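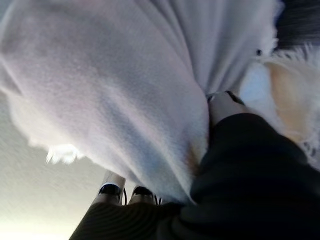 July, Skiltero trial, soft goods

Started 9:40. Purpose of today is to decide whether we keep the Skiltero hand kit past the loan period or send it back to Hedegaard. Perihan Tatlı wants a yes or no from me before the invoice gets cut. Quote is 2,290 for the pair with the wrist camera mounts, plus the software seat. The Skiletti hands we looked at in the spring were 3,000 and had no camera mount at all, so price is not the problem.

Set up on the tile by the couch. Skipped the rigid objects, those went fine last time and the numbers are in the shared sheet.

Fleece first. The kit's default close force is too high for anything with a pile. Dropped it two steps in the config and restarted the hand service. Restart takes long enough to be annoying and there is no way to change force live from the pendant. Asked Hedegaard support about this, they say it is planned. No date given.

Notes on the wrist view with cloth in hand:
- Close up to white material the exposure hunts. Locked it manually, better.
- Cloth fills most of the view once gripped, so the wrist camera is not much use for deciding where to put the thing down. Use the head camera for that part.
- Loose fibers show up near the fingertips. Check pads for lint at the end of every session and write it on the card.

Then the pillow, right hand, corner grasp. Left hand kept out of the way, palm up. Teleop only, no policy running.
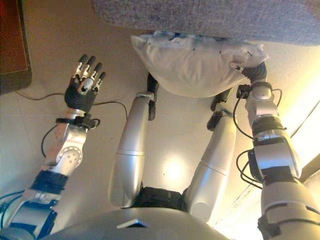 Head view, pillow against the couch base, right hand on the corner.

I like the corner grasp better than a grasp across the middle. The operator can see the fingertip at the edge from the head camera, and the forearm stays off to the side. Cable slack on the right arm bothers me though. The loops hang past the elbow and the kit ships with 2 clips per arm, which is too few. Ordered more from Plultuvmont, same ones we use on the cart.

Manual problems, for whoever writes the review:
- Section on force limits gives the values in percent, the config file wants raw counts, 0 to 3,000. No conversion table. I assumed linear.
- Wrist strap drawing shows the old buckle.
- Calibration steps are good. Short and in the right order.

Still to do: repeat the fleece with the left hand, same force setting. Time a full hand service restart properly -- I keep complaining about it without a number. Ask Hedegaard if the pads are sold separately and what they cost.

My answer to Perihan for now is keep, on the condition that we get the pad price in writing and the live force setting is in the next release or they extend the loan until it is. If they say no to both I would still keep the right hand and argue about the left.

Pendant is back on the charger. Config saved as soft_low, do not overwrite.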